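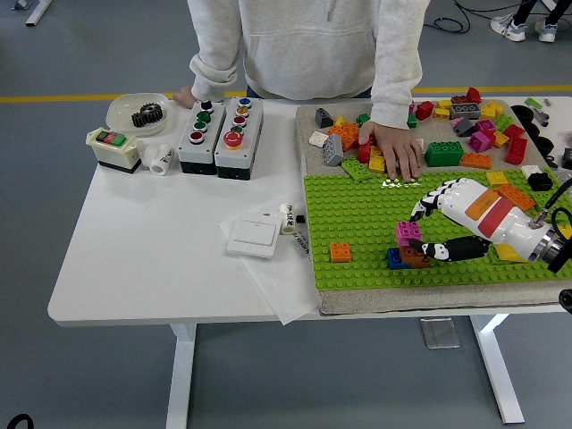
FOR IMMEDIATE RELEASE

Buttons, Bricks and a Sandy Tray: Brolum Opens Its Tinker Tables to Everyone in Mellor This September

MELLOR. Anyone who has ever walked a small child past an elevator knows how badly a person can want to press a button. Starting this September, Brolum, the hands-on learning space on the ground floor of the old Borkel building, will give people of all ages a place to do just that, for as long as they like and at no charge, when its new Tinker Tables open to the public.

The idea is a simple one, and we have been talking about it for so long that it feels a little strange to be writing the announcement at last. Each Tinker Table is a plain white table set out with two kinds of things. On one side are the sort of parts that usually live inside walls, on machines or at the bottom of somebody's toolbox: a rocker switch for a wall light, a gray control box with a column of pushbuttons, a metal spur gear, a few short pipe fittings. On the other side is a large tray with a sandy surface, a bright green studded baseplate and a pile of building bricks. What happens between the two sides is up to whoever pulls up to the table.

"We used to keep the bricks in one room and the hardware in another, with a door in between, and for years I thought that was very sensible," said Damian Reisinger, program director at Brolum. "Then we had a leak, and everything had to go on the same tables for a couple of weeks while the floor dried out, and we had the best couple of weeks we'd ever had. Kids were building little houses and then wanting to know where the light switch would go. Grown-ups were explaining emergency stops to people they had never met. When the floor was fixed I just couldn't bring myself to put it all back."

The trial version of the tables ran through the spring and welcomed 621 visitors, many of them more than once, and a great deal of what the public will find in September comes from watching and listening to those first guests. The bowls are a good example. Small parts such as gears now get a shallow white bowl of their own, after several families told us (very kindly!) that they had spent more time hunting for pieces than playing with them. Paper is kept on the table too, so that anyone who wants to draw a plan, trace around a fitting or write down a name for their invention can go right ahead.

The sandy trays took the most work and have become, to our surprise, the part people ask about first. The green baseplate covers only a portion of each tray, and the rest is left open, so a builder can snap a firm foundation together on the studs or simply heap bricks up on the sandy part and sort through them by hand. Younger visitors seem to go straight for the heap. Older ones, we have noticed, often say they will only stand and watch, and then a hand drifts over to the bricks and there they are, looking for a flat one.

The control boxes deserve a word as well. They come in more than one layout, some with black, green and red buttons and some with a fuller set of colors and the big red mushroom-shaped emergency stop that everybody wants to push. None of the switches or boxes on the Tinker Tables is connected to house current, and visitors are warmly encouraged to press, flip and turn whatever they please. Staff will be close by to talk about what each part does out in the world, why a stop button is made so large and so red, and what a spur gear is good for once it has another gear to turn.

"People apologize to us for pressing things," said Reisinger. "They press the big red one and look over their shoulder. I love that moment, because then they realize it's fine and they press it nine more times. You can talk to a child about safety for an hour, or you can let them get to know that button, and I know which one my own kids would remember."

Much of the hardware was supplied by Vustanach, the electrical parts wholesaler on the north side of Mellor, which has been clearing older display stock from its shelves and was good enough to let us come over and choose. The bricks came mostly from families in town, who answered our call last winter with such generosity that we had to ask them, with many thanks, to stop. More than 3,000 bricks were washed, dried and sorted in the Brolum kitchen before the trial began, and the colander has not been returned to ordinary use.

The Tinker Tables will be open during Brolum's regular afternoon hours, with a quieter session every Wednesday at 10 a.m. for visitors who prefer a calmer room. The Wednesday session has fewer places and gentler lighting, and grandparents, home-schooling families and adults coming on their own are every bit as welcome as anybody else. We say so because we are asked so often whether a person needs to bring a child along. You do not. Come by yourself, stay all morning if you like, and build a shed.

Children under five should have a grown-up beside them, as some of the parts and many of the bricks are small. Tables are set at standing height, and there are stools and one lower table for anyone who would like to sit or who uses a wheelchair. We ask that parts stay on the tables and that food stay in the front room, where there is coffee, juice and usually a tray of something baked.

Schools and clubs may book the whole room for a morning. The room can take groups of up to 50, and teachers will receive a short set of activity sheets ahead of the visit, including "Where Does the Switch Go?", in which teams plan and build a small brick room and then decide on the best spot for its light switch. (The arguments are spirited.) Bookings for the fall are being taken now, and we would suggest getting in touch early, as the October mornings are going quickly.

Brolum is also setting aside 500 free take-home bags for the opening month. Each bag holds a handful of bricks, a pencil and a folded sheet with ideas to try at the kitchen table, and they will be handed out at the front desk until they are gone.

Brolum has offered hands-on learning in Mellor since the Borkel building was reopened for community use, with workshops in simple repair, paper craft, woodworking and building play for all ages. Admission to the Tinker Tables is free, and donations toward new parts are gratefully received in the jar by the door.

Media contact: Damian Reisinger, Program Director, Brolum, Borkel Building, Mellor. Reporters and photographers are welcome at any afternoon session and are asked to stop at the front desk on the way in.

###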